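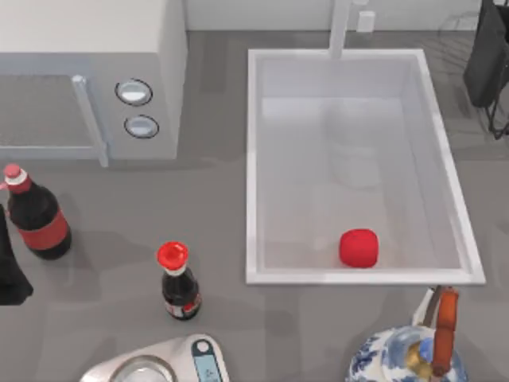 Small regional airports have to decide where departing passengers wait once they are past security, and how much of that space to give to food, seating, and power outlets. Our project looked at this question for Kendside, a one-runway airport with a single departure lounge. Some of the fixtures we considered were very simple, down to a white countertop microwave with two round controls on the front, the kind of thing a parent with a baby bottle asks for at the counter. Others, such as moving the boarding lanes, would need approval from the airport operator.

Project team: Ustyna Hutsuliak, Svyatoslav Hnatiuk, Satish Sastry
Course supervisor: Liudmyla Stelmakh
Submitted 29 Apr 2026

Background

Kendside handles mostly short flights on turboprop aircraft. The lounge was built when the airport had one departure in the morning and one in the evening. The airline Luvik has since added midday flights, and two departures now often share the lounge. When one of them is late, both groups of passengers are in the room together.

The terminal manager, Vira Stasiv, gave us the floor plan and the boarding records for July of last year, the busiest month. She also let us sit in the lounge during operating hours.

Method

We worked from three sources. The first was the boarding records, which covered 3,781 passengers. The second was our own observation from the lounge, using a paper form. The third was a short questionnaire that passengers filled in while they waited.

We entered the boarding records in a spreadsheet and matched each flight with its scheduled and actual departure times. Passenger arrival at the lounge was taken from the security scan. The difference between the scan and the start of boarding was counted as waiting time. Crew and airport staff were removed before we did any calculations.

Satish built the queue model in Sturneo, the simulation package used in our department. The model treats the lounge as one room with two boarding doors and lets passengers choose a seat near their own door when one is free.

Results

The lounge has a floor area of about 600 square meters, but a good part of it cannot be used for waiting. The old check-in desk by the south wall is still in place, and the walkway to the restrooms has to stay clear.

Passengers did not spread out evenly. They filled the seats near the boarding doors first and then stood in the same area, even when seats by the south wall were open. In the questionnaire, the most common reason was that the announcements could not be heard there. The next most common was that the departure screen could not be read from those seats.

In the model, adding seats made little difference to the crowding at the doors. Moving the screen had a larger effect. Removing the old desk helped only when both flights were late.

Recommendations

Place a second departure screen on the south wall and add a speaker above it. Remove the old check-in desk when the lounge floor is next repaired. Keep the present number of seats until these changes have been tried for a full summer schedule.

Limitations

The records cover one month. We did not observe any evening flights canceled for weather, and the model leaves out groups traveling together, who probably choose seats differently. The questionnaire was in English only. Costs for the screen were taken from a Wunderlich price list supplied by the terminal office, and installation was not included.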